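Forums > Home Improvement > Walls, Trim & Paint > Desk against a white wall
New posts | Search | Members | Rules

Rubbing marks on white where the desk meets it. Is the Furport cleaner worth it?

flatpack_marv
Moved a wood-top desk up against the white side of the room in March and there are gray smudges just over the desk line already. My sister-in-law swears by Furport wall paste, 19 bucks for a tub the size of a hockey puck. The label says it "lifts years of scuffs from any painted surface." Any painted surface? I have my doubts. Has anyone here used it on matte paint?

Rustwood
I bought it. It's baking soda with perfume in it, as far as my nose can tell. It took the marks off and took the flatness off with them, so now there's a shiny patch you can see from the hallway when the lamp is on. I liked the smudges better.

hanh_lam
I've had the opposite result. Used it on three walls in a rental, damp cloth, hardly any pressure, no shine. Rustwood, were you scrubbing?

Rustwood
I was cleaning. If a cleaner can't survive being used by a person who wants the wall clean I don't see what the 19 dollars is for.

hanh_lam
So, scrubbing.

drywall_dee
Matte paint burnishes if you look at it wrong. Doesn't matter what's in the tub. Plain water and a drop of dish soap first, on a spot behind something, then let it dry overnight before you decide. I'd still like to hear from anyone who has tested the paste next to dish soap on the same wall. People pay for a thing and then they see a difference.

Flarkance
Everyone is treating the symptom. Desk touches wall, desk gets bumped, wall gets marked. Pull it out two inches and put felt on the back edge.

flatpack_marv
Two inches out and every pen I own goes down the back. Tried that in the last place. And felt leaves its own fuzz on matte white, I've got the old wall to prove it.

Flarkance
Then a cheap strip of clear bumper. Eight or nine bucks at the hardware store.

drywall_dee
Those yellow. Mine did inside a year. They look great in the package.

hanh_lam
Can you post a close one of where the wood runs along the white? Hard to say anything about smudges in general.

flatpack_marv
Low quality, sorry. The marks are the faint gray ones over to the left.
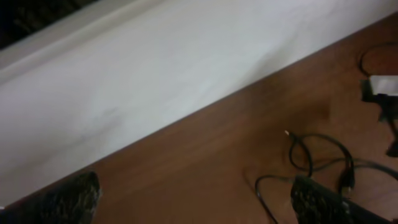

Re: Rubbing marks on white (page 2)

Rustwood
I had to look twice to find them. You're going to spend 19 dollars on that?

drywall_dee
Same. And the lower part of the white is in shade, so some of the gray may be nothing but light. Check it at noon before you put anything on it.

hanh_lam
I'd leave the paste alone for marks that faint, and I'm the one who likes it. Soft cloth, water, stop there. Nice warm color on that wood, by the way. What did you finish it with?

flatpack_marv
Came that way. The seller called it "Hoàng oil," which I can't find any trace of, so I assume it's regular oil with a name on it.

Flarkance
Still say felt.

flatpack_marv
Noted. Trying water tonight on the far end, where the monitor hides it. If it goes shiny I'm blaming drywall_dee.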